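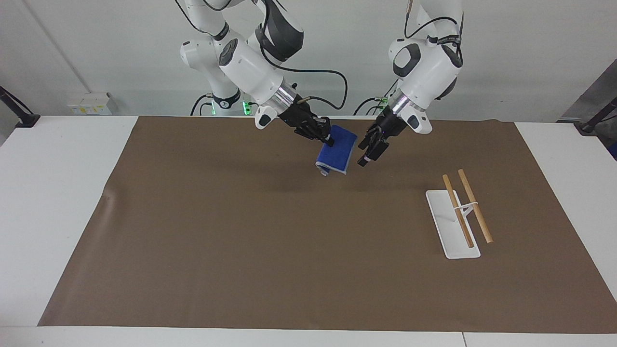
DRUNGATE, July

Rurnthorpe releases Ultivden 3, planning software for two-arm work with cloth and small table items

Rurnthorpe today released Ultivden 3, a new version of its motion planning and control software for pairs of robot arms that share one work surface. The release adds a planner for handing soft material from one gripper to the other, a new way of marking objects the arms must leave alone, and a replay tool for going through failed runs.

Ultivden 3 is available now to all customers with a current license. The update is free for sites already running version 2.

Cloth has been the most requested subject among Ultivden users for the past two releases. A rigid part stays the same shape after it is picked up, so a planner can work out the whole motion in advance. A napkin or a towel changes shape as soon as a corner leaves the table, and the second arm often has to look for its own place to grip while the first is still holding on. In version 2, programmers handled this by writing a pause into the job, taking a new camera reading and calling the planner again for each arm in turn.

In Ultivden 3 both arms are planned together. One gripper takes a corner of the cloth and lifts. The other moves in close with its fingers open and waits while the perception module searches for a second gripping point along the free edge. The planner keeps a set of approach paths ready during the search and picks one when the point is confirmed. If no point is found within the time limit set by the user, the open gripper backs off, the first arm turns the cloth, and the search starts over.

"The two grippers end up very near each other, and that is where version 2 was too careful," said Hưng Nghiêm, who leads the planning team at Rurnthorpe. "It would keep one arm well back until the other had finished. We now check the distance between the hands all the way through the motion, and the joints above the wrist get their own check. The arms can work closer together without us loosening the safety margin."

Cables are included in the distance check for the first time. Users enter the length of the free cable on each arm, and Ultivden 3 sets aside a volume for the loop as the wrist turns. Poses that would pull a cable tight are dropped before the path is computed.

Edge detection for fabric has been rebuilt. The perception module now looks for hems and folded borders as separate features, and it can use a difference in shade between the two sides of a cloth to tell which side is showing. It works best with a plain, matte surface under the cloth. The company's setup guide recommends a sheet of brown paper over a white table, which gives contrast with both light and strongly colored fabric and can be changed when it wrinkles or tears.

The second main addition is called Keep Clear. In earlier versions, anything on the table that was not part of the current task had to be entered by hand as a box with fixed dimensions. With Keep Clear, the operator selects the object in the camera view and the software builds the protected region from its outline. Small and thin items are supported, including chopsticks lying across a rest, which were often lost in version 2 because they stood so little above the table. A protected item can be released later in the same job, so that a table-setting sequence can fold the napkin first and go on to the chopsticks afterward.

"We set up mixed tables all day, with something soft in the middle and something small off to the side," said Mỹ Âu, automation manager at Dương, a supplier of table settings to restaurants and hotels that tested the software before release. "Writing the boxes was the slow part of every new job. My operators do it from the screen now. We still write our own code for the final placement, and I would like to see that covered next."

Dương ran 3000 cloth pickups on the test version. Logs from those runs were used to tune the time limits and the default lifting height.

The third addition, Run Replay, records joint positions, gripper commands, camera readings and planner decisions on a single timeline. A user can stop at any point, change a setting and have the planner compute the motion again from there without moving the arms. Recordings are kept for 90 days by default and are stored on the customer's own computer.

"Most support calls start with someone saying the arm stopped and they don't know why," said Ilse Engelhardt, head of customer support. "With a replay file we can both look at the same moment."

Ultivden 3 also fixes 58 reported faults. The full list is in the release notes. Users should note that job files saved in version 2 will open in version 3, but files saved in version 3 cannot be opened in the older release. Custom gripper profiles need to be exported before the update and imported again afterward.

Known limits in this version: cloth that is sheer or has a large printed pattern may not be detected reliably, and joint planning is available for two arms only. Work on patterned cloth is under way, led by Sayaka Kuroda of the perception team.

Online training for existing users begins in September. Places can be booked through the customer page, where the installer, release notes and setup guide are also posted.

About Rurnthorpe
Rurnthorpe develops planning, perception and control software for robot arms used in light handling and packing. The company is based in Drungate. Ultivden is its main product.

Press contact
Hòa La, Communications, Rurnthorpe, Drungate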